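Vegan potluck season is back in Grarkbridge!

I have been waiting for this since January. The hall has a new floor, the kitchen has a second oven (finally!) and the plant-based potluck is on again, with doors at 10 in the morning and food out from noon. If you came last year you'll remember the queue for the lentil shepherd's pie. I was in it twice.

For anyone new to the blog, the potluck is pretty much what it sounds like. You bring a vegan dish big enough to share, you put a card beside it with the ingredients written out, and then you eat until you need a lie-down on the grass. There were 46 dishes on the tables last time, and I tried a frankly irresponsible number of them. My favourite was a smoky eggplant thing with pomegranate on top, and if you made it, please, please write to me.

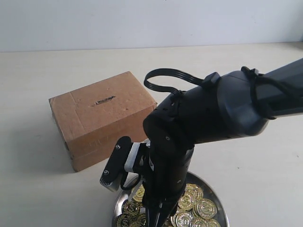

Do I have to cook something to come along?

Anyone who would sooner skip the cooking can bring fruit, good bread, or a couple of bottles of something fizzy without alcohol. Just check the label on the bread for milk powder and honey, as they turn up in more loaves than you'd expect.

I'm making my cashew and dill tart again, with a few changes. Last year's crust went soggy by one o'clock, so this time I'm baking it blind for longer and brushing it with a bit of mustard before the filling goes in. I tested it on my neighbours and the dish came back scraped clean, so fingers crossed! The filling is soaked cashews, lemon, a big handful of dill, white miso and a block of silken tofu, all blitzed until it's the colour of cream. I'll put the full recipe up once I've sorted out the oven temperature, because mine runs hot and I don't want to ruin anybody's pastry.

Onni Niskanen is running the sourdough table again, and he'll have starter to give away if you bring your own jar. Kallio are doing the coffee (oat and soy, and they've promised me macadamia as well). Soletti are bringing their sorbet cart, and I've already decided on blood orange followed by blood orange.
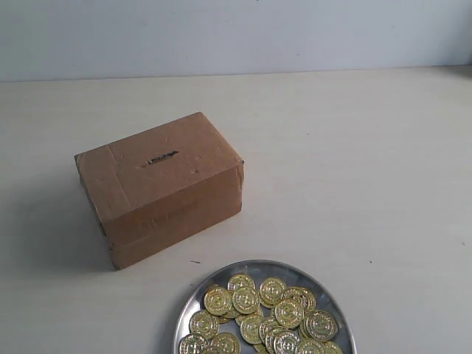

Entry is by donation this year, and everything goes towards the Nestora community garden, where we're hoping to put in raised beds at a height that works for people in wheelchairs. I love that garden so much. The silverbeet alone is worth the walk. There'll be a donation box on the table by the door, and you know the sort, a plain cardboard one with brown tape and a slot cut in the top that's gone a bit ragged at the edges. Coins and notes are both very welcome, and so are seedlings, although please hand those to a person!

We've got room for 51 stalls and tables in total and only 2 are still free, so if you've been thinking about selling your jams or your soap or your secondhand cookbooks, get in touch soon. Tables are the long folding kind. Bring your own cloth, and something heavy to hold it down if you're outside, as the wind comes straight up off the river in the afternoon. 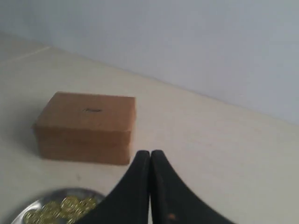

Plain wall, pale tabletop.

Parking is behind the library, and the bus stops right at the gate. Dogs are fine on the grass but have to stay out of the hall while the food's uncovered. And bring a container with a lid for leftovers! I went home with half a chocolate and beetroot cake last year and had it for breakfast.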